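搜索 请输入关键词 热门:换季收纳 羽绒服清洗 去霉味

生活方式 | 衣物

网眼衣服不肯躺平

分享 48 评论 5 收藏 200

每年一月,我都会下决心把衣柜收拾一遍。冬衣好办,毛衣厚实,叠起来像砖,码进柜子里有一种盖房子的踏实。牛仔裤也讲道理,你让它对折它就对折。麻烦出在最轻的那几件:网眼运动衫、网眼背心、买来防晒结果风一吹就贴在后背上的罩衫。它们加起来还没有一本杂志重,却能耗掉我一整个下午。

我住在Lostisdale小区的时候,楼下有一家叫Garon的洗衣店,柜台后面常年堆着叠好的衬衫,边角齐得像刚裁出来的信纸。有一回我把一件白色网眼衫夹在衬衫里送去,取回来的时候,衬衫平平整整,网眼衫卷成一个筒,外面套了根皮筋。我问能不能叠成跟衬衫一样的,店里的人看了我一眼,说这个卷着好。我当时觉得是偷懒,后来自己叠了几年,明白那是阅历。

网眼布的脾气,大致可以这么讲:它身上有一半是洞。你按住布,洞不归你管。棉布对折以后有一道折痕,折痕是一种承诺,衣服记得住。网眼布的折痕只维持到你松手为止。再加上很多网眼衫料子滑,袖子刚收进来,领口就往外跑,好不容易把领口劝回去,下摆又皱了。叠到最后,手里是一团方不方圆不圆的东西,放进抽屉,第二天拉开,它已经自己换了个姿势。

坊间的办法不少。有人主张先熨,我不反对,只是网眼衫多半是合成纤维,熨斗温度稍高,衣服上的小洞就会合并成一个大洞。有人主张用叠衣板,我也买过一块,Famivent牌,说明书上写着可以反复翻折2,000次。我翻了没多少次,问题也不在板子,在于衣服总比板子先滑走。这块板子如今垫在我的电饭锅下面,十分称职。

真正管用的一招土得很:找一张够大的桌子,先铺,后叠。床不行,床是软的,衣服往下一陷,你铺平的其实是被子。沙发更不行。地板可以,但腰不可以。桌子要硬,面要光,最好浅色——这一条纯属个人偏好,我嫌深色桌面会透过网眼看着我。
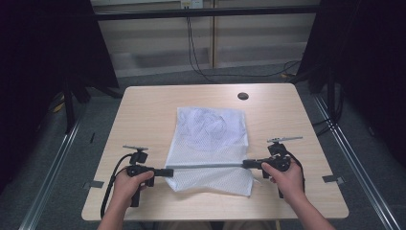

白色网眼衣物摊在浅木纹桌面上,上半截还皱着,下半截已经平了些,一根灰色细杆横压在布上。

铺的时候有先后。我从下摆开始,下摆是整件衣服里最老实的部分,一条长边,没有袖子牵扯。把它拉到靠近自己的桌沿,稍微垂下去一点也无妨。然后找个直的东西横着压住,尺子、筷子、晾衣架拆下来的横杆,都行。手掌压是一个点,细杆压是一条线,对付满身是洞的布,线比点可靠得多。压住以后再去理上半截,领口归领口,肩归肩,多余的褶子往两侧赶。赶不走的褶子就留着,它们迟早会被叠到里面去,眼不见为净,这也是收纳学的一门正课。

接下来是折。折痕沿着那根细杆走,杆子不要急着抽,等上面一层布盖过来,两手捏住两端,慢慢往旁边退。抽快了,前功尽弃,衣服缩回原样,你会听见自己叹气。左右各收一次,再从下往上折两次,一件普通大小的网眼衫就是一块比巴掌略大的方块。边角谈不上笔挺,但能立得住,竖着插进抽屉,旁边靠一件T恤帮它站着。网眼衫不适合自立门户,两件网眼衫挨在一起也不行,它们会互相怂恿。

我把这套手法写进过一篇换季笔记,收到的反馈分成两派。一派说有用,附上照片,照片里的抽屉整齐得叫我有点不舒服。另一派问:为什么不挂起来?这个问题问得好。挂起来当然省事,只是网眼布挂久了会往下坠,肩膀的地方顶出两个小包,穿上身像在暗中耸肩。夏天当季的可以挂,过冬的还是叠。如果你家衣柜宽裕,衣架又是宽肩的,那就挂吧,我只是嫉妒。

也有人送我收纳用品。朋友从Sivakumar百货带回来一套分隔盒,格子最多可以调到5个,我兴冲冲地调了一晚上,发现最合适的格数是不调。盒子里后来装了袜子。袜子是很好相处的东西。

说回那家洗衣店。搬家以后我再没去过Garon,但今年收衣服时,最后一件怎么也叠不好,是件旧的网眼背心,两侧开口极大,铺在桌上几乎找不到哪里算边。我压了,理了,折了三遍,天也黑了。最后我把它卷成一个筒,套了根皮筋,放进抽屉最里面。

评论 5 条 | 查看全部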